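Clomola under-cabinet light bar, 44 cm

I put four of these up in our kitchen in March and I'm still a bit smitten! They're 3000 K, so the light is a nice warm colour (our old tubes made everything look grey, even the toast). Each bar clips into three little brackets, and the driver tucks in behind the cornice.

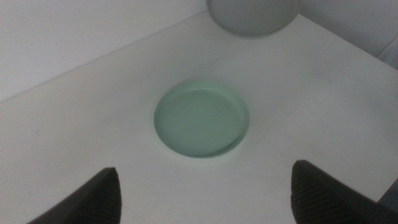

The dimmer is sold separately, which bugged me, but the Ginditz one pairs up fine. Go for the longer lead if your power point is inside the pantry like ours.

Comes in white or brushed grey. Order before noon Friday and I'll post it the same day.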